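Unit 4: How Children Learn to Read
Handout for the second session

Spoken language comes to most children without lessons. Reading does not. It has to be taught, and the way it is taught depends partly on the writing system. An alphabet links letters to sounds. Chinese writing links each character to a syllable and, in most cases, to a meaning. First graders there practice characters in workbooks, at home as well as in class.
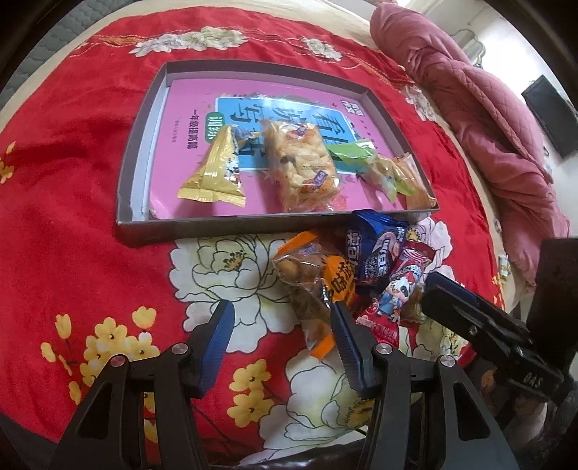

Stemalley Teachers' Program - course notes, revised August

Terms to know for this session: phoneme, syllable, decoding, sight word. Decoding means working out a word from its parts. A sight word is one the child knows on seeing it.

The Meltby reading list has 94 short words. Children read it aloud twice, 2 weeks apart, and the teacher marks only the words that are read without a pause. A score of 76 or more means the child can move on to the longer passages. Below that, go back to blending - short vowels first, then consonant pairs.

Read chapter 3 of the Pawlak workbook before next time and bring your own marked copy of the list.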